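Resultados de la segunda fase

Después de la primera fase en Greltham ya sabíamos que el brazo fallaba sobre todo con los platos puestos de canto. Por eso Nuria Gidey y yo entrenamos la política de nuevo con 3000 demostraciones teleoperadas — las 2000 anteriores más otras nuevas, casi todas de agarres por el borde — y la probamos en 228 ensayos.

¡La mejora nos sorprendió! Los agarres por el borde ya salen bien en la mayoría de los intentos, y las tazas colgadas apenas confunden al modelo. Lo que más ayudó fue combinar la vista fija con la cenital. Queda pendiente el horno, cuya puerta todavía se nos resiste. El código está en Gitport.
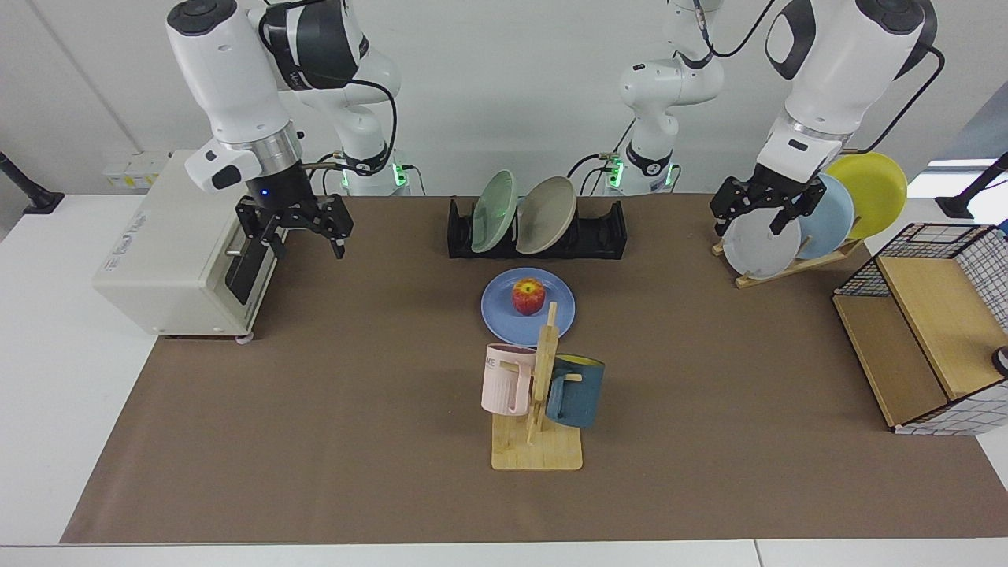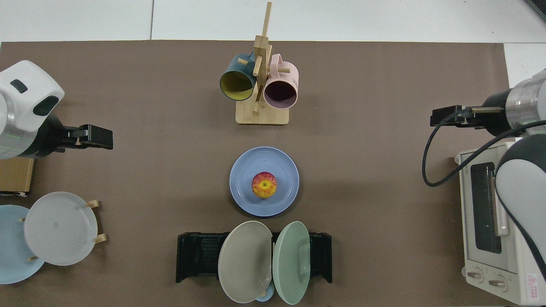
Figuras 3 y 4. Montaje de cocina con los dos brazos, en vista fija y en vista desde arriba.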